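24 Sep 2021

Notes on the hiring survey, before I lose the thread.

Went back through the Narton report this morning. The headline says employers across the region can't find people. Fine, maybe. But the sample is 102 firms out of 1,000 invited, and I'd bet the ones who bothered to answer are the ones with a complaint. No weighting by size that I can find. Skodel, with nearly 200 on the payroll, counts the same as a two-person print shop.

Second problem: "unfilled vacancy" is whatever the respondent says it is. Some of these ads have been up since January at the same hourly rate. If I offer a price and get no takers for eight months, I don't have a shortage, I have a low price. The report has a question on pay (Q14) but the answers are folded into "steps considered," together with flexible hours and signing bonuses. Considered is doing a lot of work there. Want the raw split between considered and did.

Tried to rebuild table 6 from the appendix. Rows add up, columns don't - off by three in the over-55 group. Could be rounding, but these are supposed to be counts. Emailed to ask.
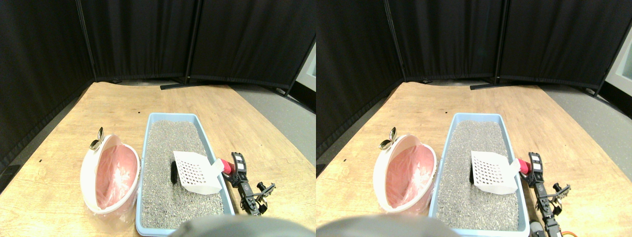 A reply under my draft on the shared drive, unsigned, says I'm being too hard on the vacancy question. De Luca raised its starting pay twice, the comment goes, and still closed the second shift, so pay can't be the whole story. Fair point, and I'll put it in. It's one firm, though, and the second shift ends after the last bus. I would want to know who turned the job down and what they took instead.

Older workers: the report says firms are "open to" keeping people past retirement age on shorter weeks. Vikulier is the only one that gives a number of contracts signed, and it's four. Everybody else ticked a box.

To do:
- get Q14 split out, or drop the pay paragraph
- check ad dates against the January scrape
- ask whether the $1,000 bonus is paid at hire or after 90 days (footnote 9 says both)
- leave table 6 out until they answer

Not putting the headline figure in our summary for now.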